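1/ A few of you asked how the move to Seltberg went, so put the kettle on, this will take a while. Short version: 892 kilometres, one very patient dog, and a fridge that arrived a full day before we did.

2/ I'm 36 and had never lived anywhere smaller than a city. Mum thought I'd last until November. She's stopped saying that, though she still posts me teabags as if they can't be bought out here (they can, the co-op on Filau Road has a whole shelf of them).

3/ The best thing I did was say yes to everyone for the first month. Yes to the bowls club, yes to a trailer-load of firewood, yes to minding a neighbour's chooks, which got me more eggs than one person should ever eat. If you're shy like me, start with the chooks!

4/ The worst thing I did was assume the house would be warm. Buy the door snakes before you unpack a single box. And ring the chimney sweep the day you sign the lease, as there's only one and he covers the whole valley.

5/ Work is good, thanks to everyone who asked. I'm at Clondis now, over in the labs, and I can ride there in ten minutes along the creek. After years of sitting on a packed train I still grin like a fool the whole way.
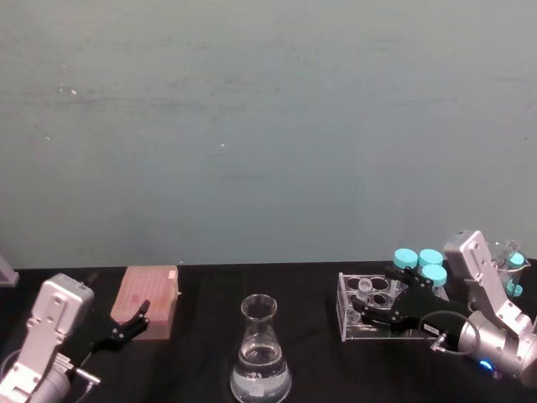
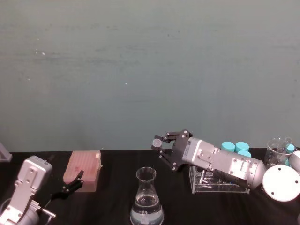
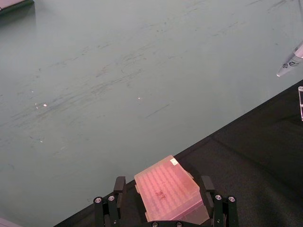
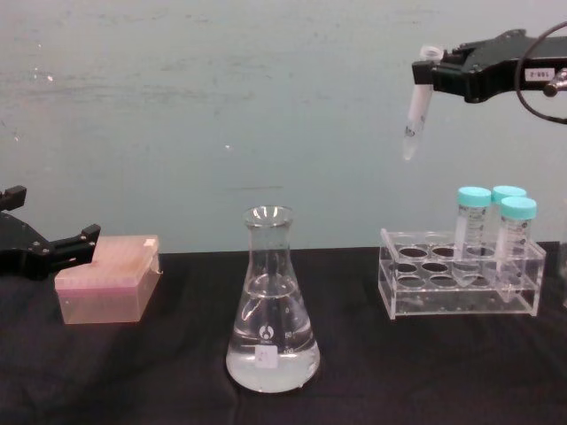

6/ On to money, which is what most of the messages were about. Rent is a good bit less than we paid before, but petrol eats some of that, and the vet is a proper drive away. Do your sums with the car in them.

7/ Friends take longer than boxes do. Tshepo Mabaso from the choir had me over for dinner in my second week and I nearly cried into the soup. We're 6 altos now and still short on tenors, if anybody reading can hold a tune.

8/ Coffee: go to Figueroa, sit by the back window, have the cheese scone. They close at two and they mean it.

9/ I'll do a separate thread on the veggie patch once the frosts ease off and I've got something other than silverbeet to report. Ask me anything about moving in the meantime, I'm slow but I do answer.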